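How to Plan a Book Signing at an Independent Bookstore

Most authors with a small or mid-size publisher set up at least some of their own events. Publicity departments are stretched, and a store will often say yes faster to a local writer than to a form email. These steps are the ones I use, most recently for my third novel, Gasness, which came out in February.

1. Pick the store and go in

Buy a book. Find out who handles events and ask for the best way to reach them. Don't pitch at the register on a Saturday. At Rowlands, the events person is only in the office on Friday mornings, and I would never have learned that from the website.

2. Send a short email

Keep it under 126 words. Give the title, publisher, publication month, ISBN, and the distributor. Say where you live and how many people you can fairly expect to bring. Attach the cover and one page of sample text. Leave the full manuscript out unless they ask for it.

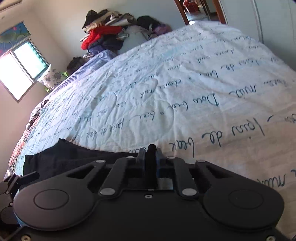 3. Settle how the books get there

There are two usual ways. Either the store orders from the distributor and returns what it doesn't sell, or you bring copies and the store takes a percentage. Get the terms in writing, even if it's just an email that says "yes, that's right." For a first event with 60 chairs, I'd ask for no more than half that many books and keep a box in the car.

If your publisher is small, check that returns are allowed. Priltum, who did my first book, had a print run of 2,200 and didn't take returns, so two stores turned me down before I understood the problem.

4. Choose what to read

Plan on ten minutes of reading, then questions, then signing. My limit for a reading is 1,500 words - less if there's a lot of dialogue. Pick a passage that needs one or two sentences of setup. Print it in large type and mark your breaths. Read it out loud with a timer at least twice.

If the passage has words in another language, practice those too.

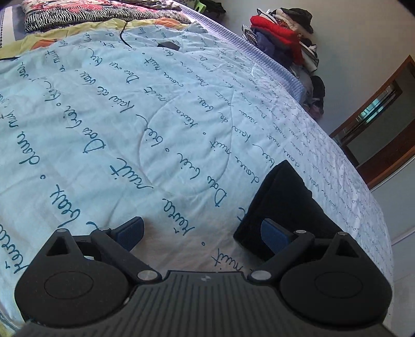 Foreign words trip up more readers than long sentences do. Decide in advance how you'll say each one and whether you'll translate it for the room. Short, common ones like "nuit" and what looks like "doux," both in the script on the comforter, still need a decision: most of your listeners will follow from context if you say them at normal speed and keep going. Write the sound in the margin in whatever spelling makes sense to you.

5. Tell people

Post the date three weeks ahead, one week ahead, and the morning of. My mailing list has 3,000 names on it and the morning email brings in the most people by far. Ask the store which image size they want for their own newsletter and send it the same day.

6. On the night

Get there 45 minutes early. Bring two pens of the same kind, water, and sticky notes so people can write down the name they want in the book. Eleri Dafis, who interviewed me for the Potar launch, also asks for a clock she can see from her chair, and I've started doing the same.

Sign any leftover stock before you go if the store agrees. Ask first - signed copies sometimes can't be returned.

7. Afterward

Email the store the next day to thank them and confirm the number sold. If you brought your own copies, send the invoice in that same email.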